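Talk notes – teaching by hand, teaching by remote. Gukeck meetup, 2021-03-22

Slide 1. Say hello, check the mic. Keep it short, 17 minutes incl. questions.

Who has ever tried to write down how you pick up a rubber band? (pause) Right. That's the talk.

Two ways in:
– hold the arm, move it through the job, joints record
– sit elsewhere with a leader arm, the follower copies

First one is lovely for one arm. With two you run out of hands. Also your own arms end up in the camera view and the model learns to expect them. Bad.
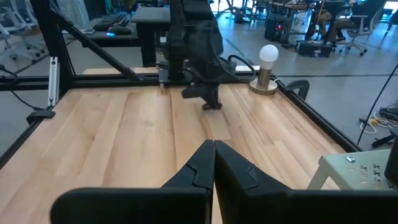
Second one: slower to learn, cleaner data. New people at Vrabec need a good afternoon before their demos are worth keeping. Mention wrist view here – operator should only see what the policy will see. If you peek at the table over your shoulder you're teaching with infomation the robot hasn't got. We lost most of July to that.

Slide 4, numbers. 1,093 demos recorded, 920 kept. Don't read the table out. Thrown out mostly for long pauses and for people changing their mind halfway. Pauses are the worst, the policy learns to sit still and then it never starts again.

Slide 5. Rubber bands. Scatter them on the wood, vary it every time, don't tidy them into rows. People always tidy. Leave a crayon box or two lying about as well, so the thing learns to ignore stuff. Basket goes in reach of the right arm – say why if asked (shorter moves, less drift).
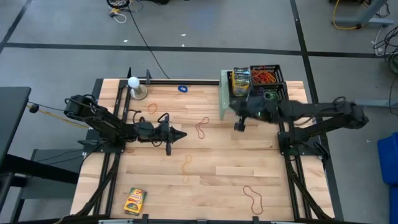

How many demos do you need before it's worth training at all? For a small pick and place job we start at 37 and look at what comes out, then record more of whatever it gets wrong.

Slide 6. Corrections. Let it run, grab control when it goes off, drive it back, hand over. Gikau tool does this with a foot pedal, show the diagram not the video, video never plays. Recoverys are worth more than another perfect run.

Slide 7. Still bad at: two bands stuck together, anything flat on the wood. Illanen are trying softer tips, no results to show yet.

Thanks, link to the recording checklist, questions. Get the adapter back off the lectern!!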